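Ototville Well Water Sampling Project
Progress report to the Prirarex Fund, second reporting period
Submitted 5/19/26
Prepared by Kumiko Iwasaki, project lead

1. Status

Field sampling is on schedule. Laboratory turnaround is behind schedule. Spending is below plan, mainly in the courier and lab fee lines, and the difference will close when the outstanding invoices arrive. We are not asking for a change to the total award. We are asking for approval of one transfer between budget lines, described in section 6.

The scope is unchanged from the revised work plan: private household wells in the Ototville area that draw from the shallow gravel layer, tested for nitrate, total coliform bacteria, arsenic and manganese. Wells on the deeper bedrock supply remain outside the project, although we continue to get calls from their owners and refer them to the county.

2. Sampling

A total of 727 households were on the contact list at the start of the period. Letters went to all of them. Where a household gave consent, a technician visited, recorded the well construction details that the owner could supply, and drew samples from the tap closest to the pressure tank. Where the only accessible tap was downstream of a softener, this was noted on the field sheet and the manganese result will be flagged in the data set. It will not be used in the mapping.

During the period 107 wells were sampled for the full set of parameters. Daichi Ogura ran the field schedule and made most of the visits himself. The western part of the area took longer than planned, mostly on account of soft ground on the unpaved roads in early spring, and several appointments had to be moved twice. The eastern part went faster. Visits in the remaining area, north of the creek, will continue into July.

Purge times were the main technical problem in the field. The protocol calls for running the tap until temperature and conductivity are stable. At older dug wells with low yield, stability was sometimes not reached before the owner became concerned about running the well dry. In those cases the technician stopped, recorded the last readings, and took the sample. Setsuko Nagano has reviewed the field sheets and proposes treating these as a separate class. She has not yet written the rule for deciding when a reading counts as stable, and we need that rule before the final analysis.

3. Laboratory work

The bacteria tests are done locally and have to start within the holding time. No sample missed the holding time during the period. Nitrate is also run locally, on the same day where possible.

Metals go to Wustance under the existing service agreement. Turnaround was longer than the agreement allows for 21 of the samples. Wustance attributes the delay to an instrument that was out of service and has credited the rush fee. The results have now been received and their quality control sheets are complete. Field blanks were clean for arsenic. In 2 blanks manganese was above the reporting limit, both from the same batch of bottles. That batch has been withdrawn and the associated wells will be sampled again at no cost to the owners.

4. Results so far

Results are preliminary and should not be quoted outside the Fund.

Nitrate shows the pattern we expected from the older county records. Higher values are found in shallow wells downslope of cropland, and values fall off with depth. The relationship with distance to the nearest septic field is weaker than we assumed in the proposal. One reason may be that the distances are reported by owners, and many owners do not know where the field is. We plan to check a subset against the permit drawings.

Coliform detections are concentrated in dug wells with cracked or loose covers. Every owner with a positive result was phoned before the letter was mailed, and was given the county instructions for disinfection. Retests are under way.

Arsenic was low in nearly all of the gravel wells. The exceptions lie close to the bedrock contact and may be mixed-source wells. Manganese varies a great deal over short distances and we do not have an explanation for this yet. Seo-ah Pyo is comparing the values with dissolved oxygen, which was measured at each visit, and will circulate a note to the technical group.

5. Data and records

All field sheets are entered in Lemma, the project database, and each entry is checked by a second person. The most common error was transposed digits in the parcel number. A check against the county parcel list has been added at the entry step and has caught most of these since.

Consent forms are kept on paper, as required by the grant conditions, along with the signed originals of the field sheets. Scans are held on the office server. The retention schedule agreed with the Fund applies to both, and an index of the paper files will be supplied with the final report.

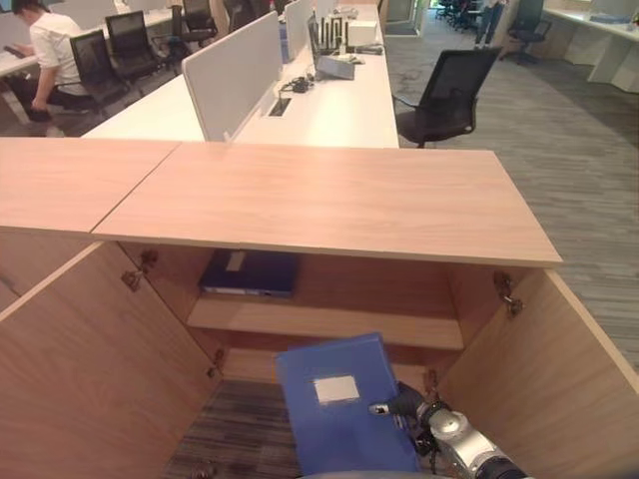
Two open points remain on the records side. The first is how to handle properties that were sold between sampling and reporting. Our present practice is to send the result to the person who signed the consent form, and to send the new owner a general letter inviting them to take part. The second is the level of detail on the public map. The proposal promised results by road segment, but on several roads there is only one well, and a value shown there would identify the household. Kiyoshi Yagi has drafted a version that groups short segments until each group holds enough wells to protect the owners. It loses some detail along the creek – the part of the map that residents ask about most – and we would like the Fund's view before it is released.

6. Budget

Personnel and travel are on plan. The vehicle line is slightly over, owing to a tire replacement and the extra trips described in section 2. Supplies are under plan.

We request approval to move the unspent part of the printing line to lab fees. The money would pay for repeat manganese analysis at the wells affected by the bottle batch, and for duplicate samples at the low-yield wells. Printing costs have fallen because most owners chose to get their results by email. No other line is affected.

7. Risks

Lab turnaround remains the main risk. If Wustance has a second outage, metals results for the northern wells could arrive too late for the final report. A second laboratory has been asked for a quote. Changing labs partway through would require split samples for comparison, and we would prefer to avoid the cost.

Response from rental properties is low. Tenants are often willing, but consent has to come from the owner of the well, and many owners live outside the county. A second letter to these owners goes out next, in a shorter form and with a prepaid reply card.

8. Next period

Finish sampling north of the creek. Resample the wells linked to the withdrawn bottles. Agree on the stability rule for low-yield wells (Nagano). Complete the septic distance check (Pyo). Release the public map once the grouping has been settled (Yagi). Hold the residents' meeting in July, with individual results available at the door on proof of address.

Decisions needed from the Fund: the budget transfer in section 6, and the map grouping in section 5.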